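Recording demonstrations by remote control in the simulator

This page covers recording a set of demonstrations for a pick-and-place task using the Flutia hand controller and the Kanmont simulator. It assumes you have already installed both and can move the arm about. If you can't, go through the setup page first, then come back.

The task used throughout is "move the cup". The arm starts above the kitchen worktop, takes hold of a cup and puts it down in a target area. The other items on the worktop are there as clutter and should be left where they are.

Before you start

Close anything else that uses the graphics card. Dropped frames during a recording are hard to spot at the time and annoying to remove later.

Check that the hand controller is charged. Below 6 per cent it starts sending stale positions, and the arm will lag and then jump.

Make a new folder for the session. Put your initials and the task name in the folder name, for example eu_move_cup. Ebere Ugwu's import script reads the task name from the folder, so spelling matters. Don't use spaces.

Setting the scale

Open Control, then Mapping. Scale sets how far the gripper travels for a given movement of your hand. At 100 the two match. For cup tasks set it to 80. The arm feels slow at first, but you will overshoot less when the fingers are close to the rim.

Leave rotation at its default. If you scale the rotation as well, your wrist and the gripper soon disagree about which way is up.

Now hold the controller in a comfortable position, elbow bent, and press Re-centre. Do this at the beginning of every recording, even if you haven't moved your feet.

Practice runs

Do several runs with recording off. Try the cup from different sides and watch the wrist camera view as well as the room view. The room view is better for the approach. Once the fingers are near the cup, change to the wrist view, where you can see the rim and what the fingers are doing around it.

Morenike Yusuf recorded most of our first set using the room view only. Many of those grasps closed too early, and we ended up recording them again in May.

Recording a demonstration

1. Press Reset. The objects move to new starting positions.

2. Press Re-centre on the controller.

3. Press Record and keep still until the counter begins to run.

4. Move towards the cup in one steady motion. Small corrections are fine. Long pauses are not, as the trained policy tends to copy them and can get stuck in the same place.

5. Slow down before contact. Bring one finger inside the mouth of the cup and keep the others outside.

6. Squeeze the trigger gradually. A sudden squeeze can tip the cup or push it through a neighbouring object, and either will spoil the run.

7. Lift straight up until the cup is clear of the clutter, then carry it across.

8. Lower the cup, open the fingers fully and back away before you press Stop. Runs that end with the fingers still touching the cup are rejected on import.

9. Press Keep or Discard.

Be fairly strict at step 9. A run with a clumsy grasp that still reached the target can be kept. A run where you lost track of the gripper and waved it about should go, even if it finished well. Keep some runs where you missed the cup, noticed and tried again - these teach the policy how to recover, and without them it does badly after a first miss.

Tilted cups

Some resets leave the cup leaning or lying over. Don't discard these. Turn the wrist so that the palm of the gripper lines up with the cup's mouth, then go in as usual. It takes longer, and you may have to re-centre partway through if you run out of wrist. Hold the pause button while you do that, so the repositioning isn't recorded as arm movement.

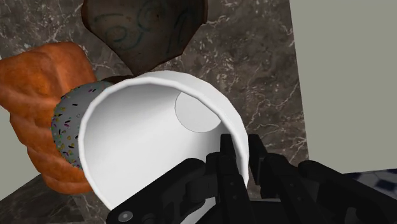 How many demonstrations do I need?

For a single object on a worktop, start with 136 and train on those before recording any more. If the policy fails mostly in one kind of starting position, record extra runs there. Our largest set, Babalola, has 1,495 runs, but it covers several objects and two rooms.

Checking what you recorded

Open the session in the viewer and play it back at double speed. Look for three things: the gripper jumping between one frame and the next, the cup moving before anything has touched it, and a trigger value that never reaches zero at the end. The first is usually a flat battery or a blocked sensor. The second is a physics fault, so discard the run. The third can be fixed by calibrating the trigger under Control, then Trigger, but you'll have to record the affected runs again.

When you are happy with the session, choose Export and pick the Clornville format. The older format still works but drops the finger joint angles, and you can't get them back afterwards.

Common problems

The arm drifts while your hand is still. Re-centre. If it carries on, move away from windows - strong sunlight upsets the tracking.

The fingers shake after closing. You are squeezing too hard. Lower the grip limit a little at a time until it stops.

The export stops partway. Check the disk. A long session with both camera views takes up more room than people expect.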